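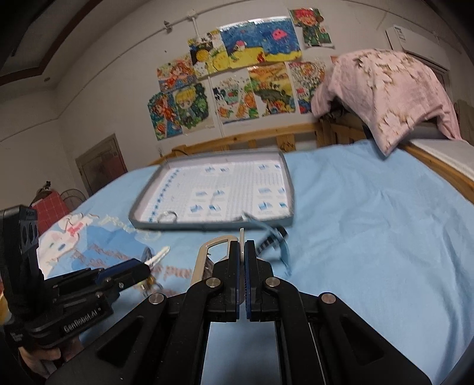 主题：Re: 家务活，机器到底能干到哪一步

发件人：Libor Kubíček
收件人：家务自动化讨论列表
时间：星期三

Toshiko Ikeda 写道：
> 上次有人说，叠衣服和收碗都有演示了，家务这一块两三年内就能解决。我不太信。
> 我家里最费时间的都是零碎活：把钥匙从旧扣上拆下来换到新扣上，给孩子的水壶
> 换密封圈，把缠在一起的充电线分开。这些有人做过吗？做到什么程度？
> 另外，Shinji Shibata 提到的 Jedeton 那套夹爪，说是日用小件都能拿，
> 有没有人真的试过？

Toshiko，你好。

先说钥匙。我认为它比叠衣服难，而且难得多。叠衣服叠歪一点还是叠好了，钥匙没穿进环里就是没穿进去，中间没有“差不多”。

把这件事拆开看，大致是这样几步：一边夹住钥匙头，一边拿住登山扣或者钥匙环，把开口弄开，穿过去，再松手让它合上。人做的时候指甲和指腹同时在用力，自己感觉不到。两指夹爪没有指甲。图里那种两根手指并得很近、内侧贴深蓝色垫子的结构，夹钥匙的塑料头没有太大问题，夹金属片就要看角度。细小的金属环平躺在纸面上时最麻烦，指尖够得到，不等于夹得起来。

再就是带子。钥匙扣上如果连着一条软带，一动就甩，经常挡住要看的地方。我们组里 Lleucu Sayce 去年整理过一批双手操作的记录，一共1,304条，全是钥匙、扣子和小环。她按失败原因分了类，排第一的是看不见：开口被夹爪自己的手指或者带子遮住了。力气不够的很少。

这里要提醒一句，这些记录是人握着夹爪做的，判断都在人这边。人能用两指夹爪把钥匙挂上去，说明夹爪这个形状够用，不能说明机器会了。列表里有几封信把这两件事混着讲，我觉得应该分开。

关于 Jedeton，我试过，用的是 Tistero 借出来的一套，五月还回去的。自动运行的情况如下，供参考：

挂钥匙到登山扣，扣子事先固定好：多数时候能成，一次要一分多钟。
同样的动作，扣子放在床单或毛巾上：基本不行，布一皱，位置就变了。
双层钥匙环，就是要撬开再转进去的那种：连续试了6次，一次没成，后来没再试。
从浅盒里捡小环：盒底是硬纸板时可以，环贴到盒边就不行。

所以我的回答是：桌面上、东西固定、一次只做一样，现在可以。在卧室床上、随手一放、旁边还有别的东西，现在不行。我不知道哪一年能行，也不打算猜。

车间那边的情况好一些。Kazuhiro Sugawara 在 Sinton 做小五金装袋，他那里零件有料盘，方向是统一的，灯光也不变，一个班装1,000袋没有问题。可是他说过，换一种挂环就要重新调半天。家里每件东西都是“换了一种”，这个成本放到家里没有人付得起。

你问的另外两样，密封圈我没有做过，不好说。充电线有人在做，我看过的都是单根粗线，分开缠成一团的细线我没见到可靠的结果。如果 Shinji 手里有新的数据，请发到列表上，最好把失败的次数也写上。

还有一件小事：以后发测试结果，请注明3项内容，扣子有没有固定，底下是什么面，是不是有人在握着夹爪。少了这几项，数字没有办法比较。

Libor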